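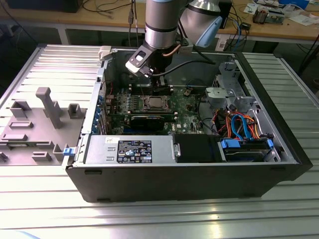
Leonilde Simões objected at the close of the previous session that a launch party sells no cars, and that the money would be better spent on test drives. The objection is a fair one and will serve as the starting point for this unit. Students should be prepared to answer it, in either direction, in the seminar discussion.

Unit 2: The Vehicle Launch as a Planned Event

Required reading: course reader, chapter on invitation events; the Cordeiro case file.

2.1 Purpose of the event

A launch event for a new vehicle is held for several audiences at once, and their interests differ. Existing customers attend to be recognized. The trade press attends for access to the vehicle and to the people who developed it. Dealers attend to learn what they will be asked to sell and on what terms. An event plan that does not rank these audiences in order of importance will usually serve the caterer best.

The ranking must be agreed in writing between the manufacturer's regional office and the host dealer before a venue is booked. In the Cordeiro case, the regional office assumed that the evening was for the press, while the dealership in Dirnesville had invited its service customers. Both groups arrived at 7 p.m. and waited in the same line for the same two cars.

2.2 Guest list and attendance

The distinction between invitations issued, acceptances received and guests present is basic to this unit and is often lost in reports. For the Cordeiro evening, 3710 invitations were issued. The hall was licensed for 2000 people. The planners relied on a low rate of acceptance, which is common practice, but they kept no waiting list and had no procedure for closing registration.

Students should note the following terms, which will be used throughout the course:

Host ratio – the number of guests assigned to each trained member of staff.
Dwell time – the time a guest spends at or in the vehicle.
Qualified contact – a guest who has agreed to be approached after the event and has stated an intention to buy or lease.

Only the last of these can be connected with sales, and then only if the dealer records the source of each contact. Where no such record exists, the event report should say so plainly.

2.3 Venue

A venue is chosen first for vehicle access. Door width, floor loading, turning space and the route from the transporter to the display position are to be checked in person by the event manager. Rules on fuel level and battery disconnection vary from one building to another and should be obtained from the venue in writing.

The standing of the venue is a secondary matter, although clients will often raise it first. The former customs house at Sostthorpe, discussed in the lecture, is handsome and well known in the region. It also has a single loading door and a flight of steps behind it. The Rastulell agency used it for a sedan launch in November and had to display the car in the courtyard, under a rented canopy.

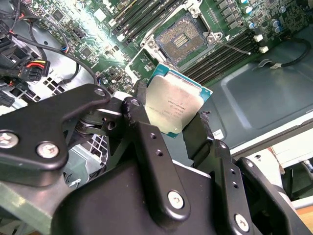
The cost of the canopy, the additional lighting and the overnight guard came to more than the hire of the building itself. Rastulell's final report lists these items under "contingency," a practice that students are asked not to follow. An expense that a site visit would have revealed is a planning cost and belongs in the main budget.

2.4 The reveal

The moment at which the vehicle is shown should be short. Speeches are placed before it, never after, and no more than two speakers are advised. Once the cover is off, guests will walk toward the car, and a program that asks them to remain seated will lose the room. Staff must know in advance who opens the doors, who stands at the rear of the vehicle and who is permitted to start it.

2.5 Follow-up

Contacts are passed to dealers by noon on the day after the event. Test drives should be offered with a named salesperson and a fixed time – a general invitation to visit the showroom is seldom taken up.

Assignment

Prepare a launch plan for a compact electric car at a dealership of your choice. The plan should rank the audiences, state the host ratio and include a floor plan with the vehicle route marked. The written part may not exceed 18 pages. Students who share Simões's view may instead submit a test-drive program on the same budget, with the same supporting documents. Late work requires the prior consent of the instructor.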